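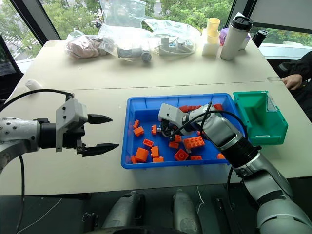

Orange and red bricks in the blue tray, green bin to the right.

Rendumus Brick Sorting: read me before you tip anything out

Rendumus is a set of recordings of toy building bricks being tidied, one tray at a time. If you were hoping for castles, they are in another folder and most of them have fallen over.

What's in it

The set has 700 clips. In each one the bricks start in a shallow tray and are meant to end up in an open bin. Every clip gets its own folder, with the video, a notes file and a plain text label. The labels were written by Negin Mazandarani and checked by Vaida Paulauskas, who disagreed on 34 of them, nearly always over where orange stops and red begins. Those 34 carry both labels. We have stopped discussing it at lunch.

Colours

Orange and red only. Version 1 had yellow as well, until it met the cream table under the December light and vanished from half the clips. The yellow bricks now live in a biscuit tin and are not part of this release.

Layout

clips/ the recordings
labels/ one text file per clip
splits/ train and test lists
oddities/ see below

Oddities

Bricks that arrive joined together count as one item if they go into the bin joined, and as separate items if they come apart on the way. This rule took us two meetings.

Eight clips contain a brick that landed on the floor. They are marked "floor" and we left them in, floors being a regular feature of tidying up.

The dark seam across the table is a seam. Two early users reported it as a video fault, and the Sismont loader used to crop along it. Please update your copy.

Known gaps

One table, one style of tray, no bricks with wheels. Large smooth blocks are rarer than small pieces, so don't draw grand conclusions about them.

Using it

Free for teaching and research. Credit "Rendumus, version 2". Corrections to labels are welcome, apart from orange and red, for which the queue is closed until Vaida gets back.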